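Stacking trials show how far tidying machines have to go

Robot arms that can put a kitchen or a stockroom in order are still some distance from working without supervision, according to results released in August by Ulby, a test workshop that assesses automation equipment for small retailers and landlords.

The workshop ran 1154 attempts at short handling tasks over the summer. They were divided between rigid blocks, folded cloth and mixed groceries, and every attempt was scored as a pass or a fail with no partial marks. An object had to be picked up, moved and released in the right place within 35 seconds.

Rigid blocks accounted for 700 of the attempts and gave the best results. Cloth gave the worst. Most of the failures with tea towels came at the first step, when the fingers closed on two layers or on none.
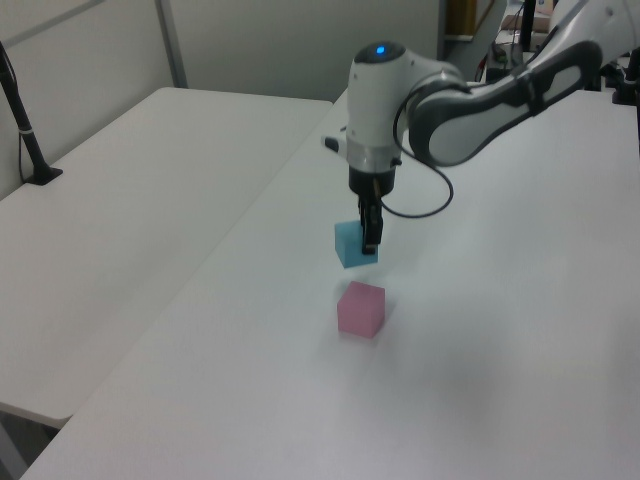
A robot arm holds a light blue cube over a pink one on a white table.

Placing one block on another is used as a baseline because it isolates two skills that shelf filling and washing-up both need: lining up a held object with something below it, and letting go without a sideways push. A block held at a slight tilt can still be set down flat if the arm lowers it slowly enough. A full mug or a stack of bowls allows less room for error.

Wunel, which fits out convenience shops, has set a pass rate of 75 per cent on mixed groceries as the point at which it would consider a trial in one of its own stores. None of the set-ups tested reached it. Soft packs and bottles with narrow necks were the main causes of failure, followed by labels that had been turned away from the camera.

The report advises against comparing its figures with those from the earlier Issa trials, where operators were allowed to reposition an object after a failed grasp. At Ulby a dropped or missed item ended the attempt.

A second round, covering drawers, cupboard doors and bin liners, will be held at the Ollodetti depot. Registration for equipment suppliers closes at noon on Friday.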